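Flarkon Redel, pinza blanda para bolsas y envases flexibles

Ref. 308. Ficha actualizada 3/6/21

Kit de pinza y software para coger producto embolsado: snacks, frutos secos, pasta, pienso en formato pequeño. Se monta en brazo propio o se pide con el brazo Honkanen (consultar plazo, ahora mismo vamos justos).

Qué lleva la caja:
- Pinza Redel con dedos de almohadilla, color crema
- Juego de almohadillas de recambio (6 uds.)
- Brida adaptadora y tornillería
- Cable de 3 m
- Licencia de software Midside, un puesto

La bolsa es lo difícil. Se arruga, resbala, el aire se va a un lado. Con Midside se marca el producto una vez y el programa busca el punto de agarre aunque la bolsa esté girada o del revés. Sirve para surtidos mezclados, varios sabores sobre la misma superficie, sin guías ni bandejas.

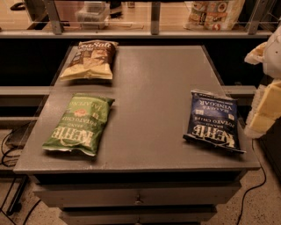
Tres bolsas de patatas sobre superficie gris mate, la pinza a la derecha.

Instalación: media mañana si el brazo ya esta montado. Calibrar siempre con la luz de trabajo puesta, no con la del techo y luego cambiar. Los cierres metalizados dan reflejos, hay un ajuste para eso en el menú Superficie (manual, pág. 79).

Ojo: no apto para vidrio ni para latas, para eso está la versión rígida. Tampoco para congelado, las almohadillas se endurecen.

Limpieza con paño húmedo y jabón neutro. Nada de alcohol, que las cuartea.

Garantía de 3 años en la pinza, las almohadillas no entran. Recambios sueltos en la seccion Accesorios. Portes no incluidos. Precio para distribuidores desde la cuenta de cliente, o por correo indicando la referencia y el modelo de brazo.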